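Good practice meeting, September, minutes typed up by me (Hélder chaired, so I got the pen again)

**There:** me, Hélder Bragança, Amândio Henriques, plus two from the Dulo office on the phone. We started at 10.15, late, with biscuits!

**Last minutes.** Fine, apart from my spelling of Hegedűs, now fixed.

**Grip rules.** We spent ages on this one. Amândio read out rule 7, the one about how an object should be held before the operator moves off, and we all agreed it's far too woolly. "A firm hold" could mean anything! He wants it to say that both fingers must be touching the object and that it must be clear of the table. Hélder was happy with that but asked for a line on tilt, as Iltora's sheet lets things hang at any angle and ours says nothing at all. I said leave tilt alone unless the thing slips (I lost, two to one, with Dulo staying out of it). Amândio to write it up.

**Working in people's homes.** I'm keen on this and probably went on a bit. Ask before shifting furniture, leave the tablecloth as you find it, put toys back where they came from. Dulo want a signed form for every room, which seems heavy to me, but we'll try it until the next meeting and see who grumbles.

**Log checks.** Of the 436 entries Usodix sent over, some 70 had no operator initials. We won't throw them out yet. Hélder will ring and ask whether the initials got lost in the export, and if they didn't, the entries go back.

**Wording.** "Should" or "must"? We're going with "must" for anything to do with fingers and pinching, "should" for the rest. I'll go through the whole draft and change it, and send it round before Amândio goes on leave.

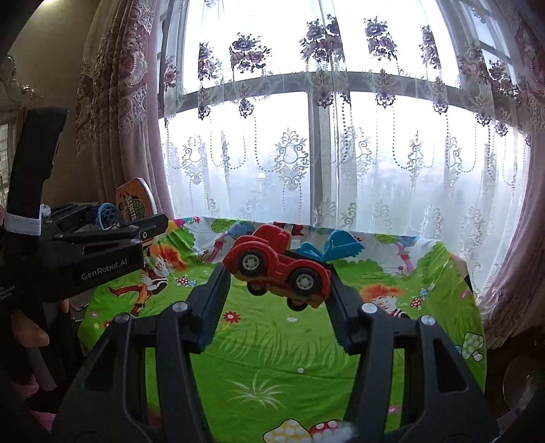
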